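Open day at the Skosirance assembly hall

Posted May 16, 2018

I went to the Skosirance open day mostly because it was free and the train stops at the end of their road. They hold it once a year. Visitors sign in at the gate, get a sticker and a paper map, and are then left to find their own way between the stands. The hall is an old packing shed with a new floor, white and very shiny, and I could hear my own shoes on it all the way round.

The map listed 14 stands. Several were only posters. I spent most of the afternoon at two of the working ones, both to do with gears, as I used to repair sewing machines and wanted to see how a robot would cope with small toothed parts.

The first was called Brutik. It is a project to get a robot arm to put together a simple gear set from loose parts. The arm works over a big dark mat laid on the floor, so you look down on it as you would on a board game. On the mat is a white round plate with a hole in the middle and a short peg near one edge, and the job concerns steel bevel gears, the cone-shaped kind that turn a drive through a corner.

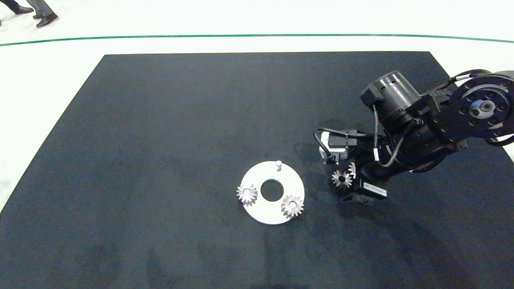

A demonstration was given every half hour. The engineer who ran ours spoke clearly and did not hurry. She said bevel gears were chosen as they are awkward to hold. The sides slope, so flat fingers tend to push the part out of their grip, and if it tips even a little the teeth will not meet. Their answer is to go slowly and let the wrist feel for the contact. A person would do the same thing much faster and without thinking about it.

They keep a tally on a whiteboard by the stand. It said 118 tries since April, and underneath was a column for drops, which had been rubbed out and written over so often that I could not read it. A man next to me asked whether the arm would be quicker next year. The answer was that speed was not being worked on yet.

I had a cup of tea after that (50p, in a proper mug) and went back for the second part, which is about picking up. It has its own name, Ñahui, and its own sheet of notes. The question is how a gripper should take hold of a gear when another one is lying right beside it. With one gear on a bare surface there is plenty of room for the fingers to come down on both sides. With two close together there may be no gap at all on one side, and the robot has to pick a different angle or move one of them first. 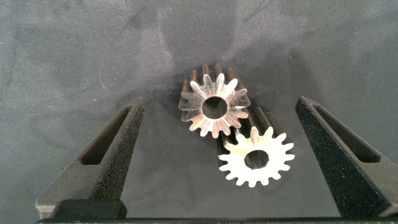 The notes also dealt with how gears look to a camera. Shiny and see-through parts give trouble, as the reflections change whenever the camera moves, and a plain white one is much easier to find. I asked about the finger pads. The team has tried 4 kinds, and the rough ones hold best but pick up dust and need brushing. That I could believe. We had the same bother with rubber feed rollers.

Vindatex had a stand by the far door with drive belts and a bowl of sweets. I took a catalogue and have not opened it yet.

A few practical points for anyone going next year. Entry is limited to 100 people at a time, so come before lunch. There is little seating in the hall. The toilets are in the office block across the yard, and you need to keep your sticker on to get back in. Parking is on the verge and was muddy. The last demonstration starts half an hour before closing, and the tea stall packs up before that.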